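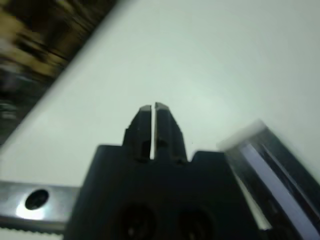
Christos Economou said that the minister would not resign, that she had never thought of resigning, and that whoever was asking should please stop asking it on the stairs.

Anikó Lakatos wrote this down. Then she crossed out the part about the stairs.

She had worked in the press office of the Ministry of Ferries and Harbors for 3 years, and in this time she had written many statements with the word "never" in them. She did not like the word. It was a word that came back. But it was already seven in the evening, the statement had to go out before the late news, and Christos was standing behind her chair with his coat on.

"Read it to me," he said.

She read it to him. The minister had full confidence in the process. The contract for the new Widmer ferry had been given to Fusamex after an open competition. The minister had never met the owners of Fusamex in private.

"Good," said Christos. "Send it."

"Did she meet them?"

He looked at the window, where it was raining a little over the harbor. On the other side of the water the old ferry was waiting with its lights on. It had been waiting for some part of its engine since June, and the people of Widmer were crossing in fishing boats, with their bicycles and their shopping.

"You have the sentence," he said. "She approved the sentence."

"I only ask if it is true."

"Anikó. It is in the report."

The report was on her desk. It had 151 pages and it had been printed that morning, so that the ministry could say it was available to everybody. She had read it at lunch and again in the afternoon, in the slow way that she read everything official. In the report there was a chapter about meetings, and in the chapter there was a list, and the list ended in March. The contract had been signed in May. She had turned the pages back and forward, thinking that the rest of the list must be in another place.

"The list stops in March," she said.

"Then there were no meetings after March."

"Or the list stops."

Christos took his coat off. He did it slowly, one arm and then the other, and put it on the chair where visitors sat. He was not a bad man to work for. When her mother was in the hospital he had written all the statements himself for two weeks, and they were terrible, full of mistakes, and he had signed them with her initials so that her absence would not be noticed upstairs.

"What do you want me to do?" he asked.

"I would like to call her driver."

"You can't call her driver."

"Then I would like to take out the word never. I can write that the minister has no record of a private meeting. This I can write, I have the record here."

"They will see it at once. They will say, yesterday it was never, today it is no record."

"Yesterday we didn't say anything."

He thought about this. The telephone on the other desk rang and he let it ring. It would be the man from the television, who had called at five and at six and who was always very polite – he asked each time about her health before he asked about the minister.

"You know there is a restaurant in Otura," Christos said when the telephone was quiet.

"I don't know any restaurant."

"On the road behind the church. They do lamb." He sat down on top of his coat. "It was somebody's birthday. I was there until the coffee, and then I went home. So I don't know who came after the coffee."

Anikó put her hands in her lap. She was aware of the cursor on the screen, going on and off after the word "private."

"Was it after March?"

"It was warm. We were outside."

For a while neither of them spoke. Below in the yard somebody was trying to start a car. She thought of the Widmer school, where her cousin taught, and of the letter with 2,000 signatures that had come to the ministry in a shoebox and had been answered, by her, with one paragraph. In the paragraph she had promised that everything would be done with openness. It had taken her a whole morning to find this word, because she had wanted one that was not too large.

She deleted the last sentence and the statement became very short.

"She will ask where it went," said Christos.

"Tell her it was too long."

"It was three sentences."

"Then tell her that I did it."

He read the screen over her shoulder, moving his lips. There were 40 minutes until the news. The telephone began again, and this time he stood up, went around the desk and put his hand on it without lifting it.

"Who do they want, you or me?" he asked.

"He usually asks for me," said Anikó, and she held out her hand for the receiver.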